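Home | Bench notes | Materials | Suppliers | Search

Stalliter Workshop: Bench Notes

Wed 1 July

Willow day, finally! I put the second lot of rods in the trough before the weekend and they've come up much better than the first, which I'd left in too short and then got impatient with (my own fault, I know). These are the Horrocks buff rods, the thinner grade. They bend right round my thumb now without that nasty little tick you hear just before one goes.

Soaking

Cold water, lid on, brick on the lid. I tried the warm water trick with a small handful and yes, it's quicker, but the colour went a bit grey and I didn't love the smell. The rest stay cold. If you're taking any out of the trough, please wrap them in the damp towel on the bench and don't just leave them on the rack, they go stiff again over lunch.

Out of the bundle of 100 I got 96 I'd be happy to weave with. The rest had blind knots or were split at the butt end, so they've gone in the kindling box. Pretty good for buff, I reckon. The Nament bundle we had last September was nowhere near that, and I still find bits of it behind the vice.

Base

Oval this time, on long sticks with the short ones pushed through. I always want to rush the pairing on an oval and it always punishes me, because the whole thing starts to twist like a propeller. Changed the direction of the weave halfway, as the Bevetti booklet says to, and it sat down nearly flat. There's still a small rock at one end. I'll shave the stick with the bodkin knife and see, or maybe put a foot border on it and pretend that was the plan.

Side stakes went in easily with a bit of tallow on the ends. Pricked them up, tied the tops, had a cup of tea, came back and two had kinked where I'd bent them dry. Swapped those out. Note to self, squeeze at the bend with the pliers first!
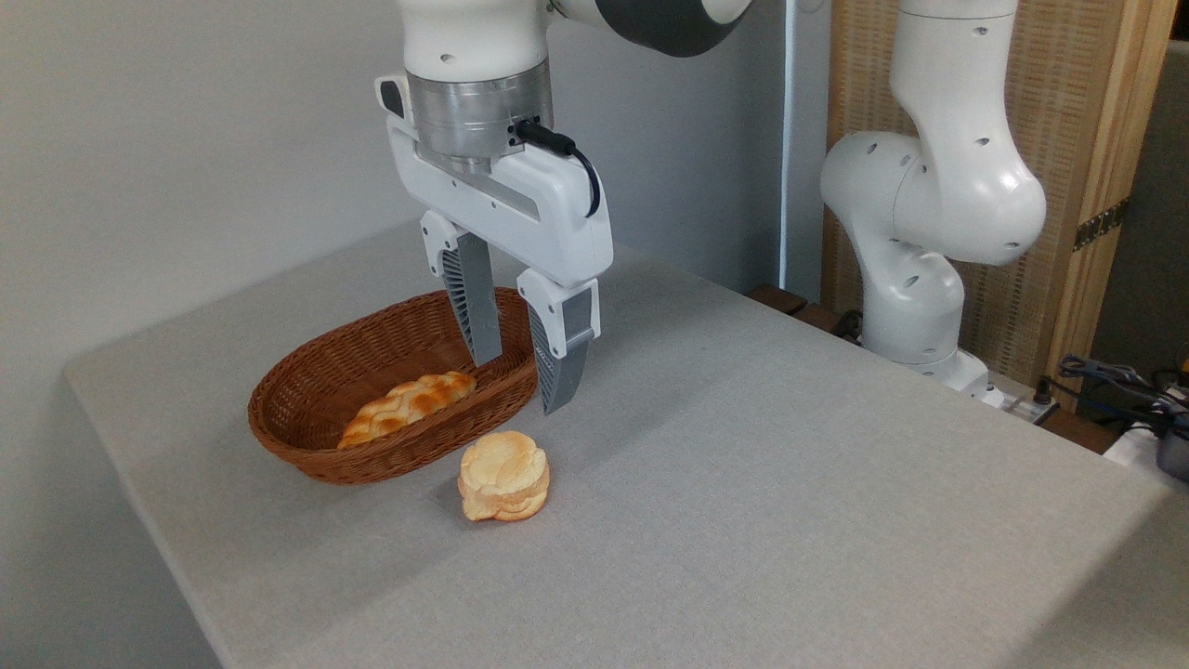 Rims

I've been going back and forth on this. A plain three-rod border is quick and I can do it without looking anything up, but on an oval it bunches at the tight ends and you get a lumpy bit right where your hand goes. A rolled border is tidier but eats length, and I'm not sure these rods have it in them after the siding. I did a practice bit on scrap with 10 stakes in a block of wood and the rolled one looked lovely until I ran out of rod. So it's the plain one, with the stakes set a touch closer round the ends, and a good whack with the rapping iron as I go.

Handles can wait. I like a basket of this shape without them anyway, for bread or for pegs, and it's one less thing to go crooked.

To do

Change the trough water, it's getting slimy.
Oil the secateurs (the good ones, with the red grips).
Ask Horrocks if they'll do a mixed bundle in the longer grade, and what the freight is.
Trim the ends inside the base once it's dry. Not before, I've done that and they all shrank back and let go.
Find the other bodkin. It was on the windowsill on Monday and now it isn't.

Print this page | E-mail this page

Contact the workshop | © Stalliter Workshop | Back to top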